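Kotton House Craft Room: minutes, Thu 17 October

I typed these up the same evening, so forgive the rambling!

1. Baskets 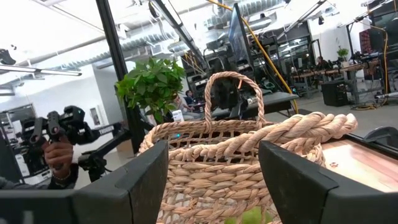 2. What we agreed
Everybody loved the seagrass one with the braided rim and the tall arched handle, me included (I want one for my yarn). We'll order 6 more from Barno and leave the plastic tubs alone until they're worn out.

3. Money
We have 271 dollars left from the August sale. I said I'd ask Barno about delivery.

4. Next time
Shelves, and who has the spare key.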